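Incidencia 943 · Bomba de infusión programable Madeo, línea de liberación controlada
Estado: abierta, pendiente de confirmación
Centro: laboratorio de formulación, Nokevdale
Prioridad: media

Mensaje inicial

Buenos días, y gracias de antemano por la paciencia, porque ya sé que mis mensajes salen siempre más largos de la cuenta. Os escribo por la bomba Madeo que usamos para los ensayos de liberación in vitro. Trabajamos con unos hidrogeles cargados con un anticuerpo modelo y necesitamos que el medio receptor circule muy despacio y muy parejo, a 17 microlitros por minuto, durante varios días seguidos. Hasta el mes pasado iba como la seda. Desde que instalamos el firmware de junio, el caudal se va cayendo durante la noche y por la mañana encontramos el tubo colector con menos volumen del que toca.

No salta ninguna alarma, y eso es lo que más nos preocupa. En pantalla sigue poniendo 17, el registro interno dice 17, y luego pesamos el colector y no cuadra. Para un ensayo con un colorante sería un fastidio y poco más, pero con estas dosis tan pequeñas una desviación así nos cambia la forma de la curva y acabamos discutiendo si el gel retiene más fármaco del que creíamos.

Lo que hemos probado por nuestra cuenta:
Apagar y encender (sí, dos veces, que ya os oigo preguntarlo).
Cambiar el tubo peristáltico por uno nuevo del mismo lote.
Purgar la línea entera con tampón desgasificado.
Pasar la bomba a otra toma de corriente, lejos de la centrífuga.

Con el tubo nuevo mejora las primeras horas y después vuelve a caer. Os adjunto el registro de la última noche. ¡Cualquier idea es bienvenida!

Respuesta de soporte

Hola, y gracias a vosotros por un mensaje tan completo, que da gusto. Hemos mirado el registro y, en efecto, la consigna no se mueve en toda la noche. Lo que sí se ve es que la corriente del motor baja un poquito pasadas las dos de la madrugada y ya no se recupera. Eso puede ser que el cabezal apriete menos el tubo o que el motor esté entrando en el modo de bajo consumo.

Ese modo venía desactivado en las versiones anteriores. En la de junio se activa solo cuando el caudal programado queda por debajo de cierto umbral y no se toca el teclado durante un buen rato. Id, por favor, a Ajustes, Avanzado, Energía, y decidnos qué pone en «Reposo del accionamiento». Si pone «Automático», cambiadlo a «Nunca» y repetid la noche con agua, sin gel ni anticuerpo, que no queremos que gastéis muestra en esto.

De paso, ¿nos podéis decir a qué temperatura está la cámara y cuántos pasos tiene acumulados el cabezal? Sale en la pantalla de mantenimiento, abajo del todo.

Respuesta del laboratorio

Pues sí, ponía «Automático». Cambiado. La cámara está a 37 grados, como siempre, y el cabezal marca 3000 horas (no pasos, en nuestra pantalla salen horas; no sé si eso ya os dice algo de la versión).

Hicimos la noche con agua, como pedíais, y el resultado es mejor, bastante mejor, aunque no perfecto. La caída grande de la madrugada ha desaparecido. Queda una deriva suave, casi una recta, que antes seguramente estaba ahí y no la veíamos porque lo otro la tapaba. También pusimos en paralelo la bomba antigua, la Weidemann que teníamos jubilada en el armario, con el mismo tubo y el mismo tampón, y esa se ha mantenido estable. Así que el tubo y la cámara nos parecen, en principio, libres de sospecha, pero vosotros diréis.

Por cierto, cada vez que salimos del menú avanzado se nos borra el nombre del método. No es grave, lo volvemos a escribir y ya está, pero por si lo queréis apuntar.

Respuesta de soporte

Apuntado lo del nombre del método, lo hemos reproducido aquí y va en una incidencia aparte para no mezclar. Gracias por decirlo, que estas cosas pequeñas casi nunca nos llegan.

Sobre la deriva: que la pantalla muestre horas es normal en vuestra serie, el despiste ha sido nuestro. Y la cifra nos dice bastante, porque con ese uso los rodillos del cabezal ya merecen una revisión. Cuando se desgastan, el tubo queda menos ocluido, y a caudales altos apenas se nota, pero a los vuestros sí. La comparación con la Weidemann encaja con esto.

Os proponemos lo siguiente, en este orden:
1. Parar la bomba y retirar el tubo.
2. Girar el cabezal a mano, una vuelta completa, y notar si algún rodillo baila o se atasca.
3. Dar un cuarto de vuelta al tornillo de oclusión en el sentido de las agujas del reloj. No más, por favor.
4. Montar tubo nuevo y dejarlo rodar una hora antes de calibrar.
5. Calibrar por pesada, con el colector tapado para que no evapore.

El punto 5 es importante a vuestra temperatura. Si el colector está destapado dentro de la cámara, parte de la deriva puede ser simplemente agua que se va.

Respuesta del laboratorio

Tenemos que confesar que el colector estaba tapado con parafilm, pero un parafilm con bastantes horas de vuelo. Lo hemos cambiado por un tapón con septo. Al girar el cabezal a mano hay un rodillo que tiene un puntito de holgura, muy leve, que uno de nosotros nota y el otro no. El cuarto de vuelta está dado y la calibración por pesada ha quedado guardada.

Una duda más: exportamos los datos a Musosus para ajustar las curvas de liberación, y el archivo nuevo trae una columna que antes no estaba, «drv_state». ¿La podemos ignorar o conviene conservarla? El importador se queja, aunque luego lo carga todo bien.

Respuesta de soporte

Conservadla, os lo rogamos. Indica si el accionamiento estaba activo o en reposo en cada registro, así que os sirve para revisar los ensayos hechos desde la actualización y ver qué noches se vieron afectadas. Para que Musosus no proteste, marcad la columna como texto en la plantilla de importación.

El juego de rodillos sale el miércoles hacia Nokevdale. Mientras llega podéis seguir trabajando con el reposo en «Nunca», pesando el colector al principio y al final de cada noche. Cuando montéis los rodillos, devolved el tornillo de oclusión a su posición original antes de calibrar otra vez y mandadnos el registro de la primera noche completa. Dejamos la incidencia abierta hasta entonces.

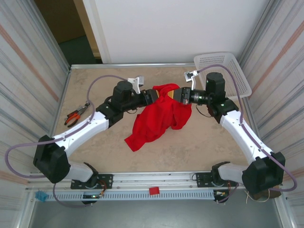

Ah, y el tubo que habéis ido retirando estos días, no lo tiréis todavía. Guardad un tramo de la zona del cabezal en una bolsita con la fecha, que nos gustaría ver la marca de los rodillos, y lo metéis en la misma caja de vuelta con el juego viejo.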